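The Long, Patient Business of Teaching a Hand to Grab

At the Vallow workshop in Sirkbridge, the day starts at 7 with a bin, a few odds and ends, and an arm that has a great deal of practice ahead of it. 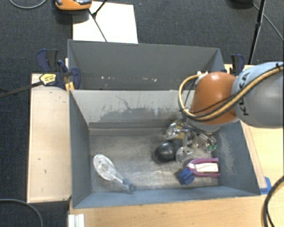
One grasp at a time

I had pictured something grander, I'll admit. I suppose I expected glass walls and people in white coats, and what I found was a workbench with a wooden top, clamps holding the bins in place, and the sort of clutter you'd turn up at the bottom of a toy box (a shiny black ball, a see-through spoon sort of thing, a little dark blue block). The big KUKA arm brings its silver fingers down into the bin, and whatever comes of it goes into the records.

The project is called Pascual, and what it needs more than anything is examples. Each try is saved along with what the cameras saw and where the fingers were, and then marked as a hold or a miss. The misses are kept with just as much care, which surprised me until I spent a morning there and saw how much the team talks about them. A ball that squirts away can start a conversation that lasts right through coffee!

On a good day Pascual gathers 664 tries. On the day I visited in July they were well short of that by lunch, thanks to a cable that had worked itself into a bad spot, and everyone seemed quite used to it.

What goes in the bin

Choosing the objects is a bigger job than you'd think. The collection stands at 72 pieces, kept in drawers along the back hall, and a small handful goes into the bin for each session. Round things roll, flat things lie there stubbornly, and clear plastic is a headache all its own for a camera. The team swaps the mix every 2 hours so the system doesn't get too cozy with any one arrangement.

The bins take a beating, too. Their walls and floors pick up scuffs and scratches, and the folks at Vallow have decided to leave them that way, figuring that a bin in a real stockroom won't be spotless either.

A second setup is planned for Arklow, with three people to run it and a fresh set of drawers to fill. They were still arguing over the spoons when I left.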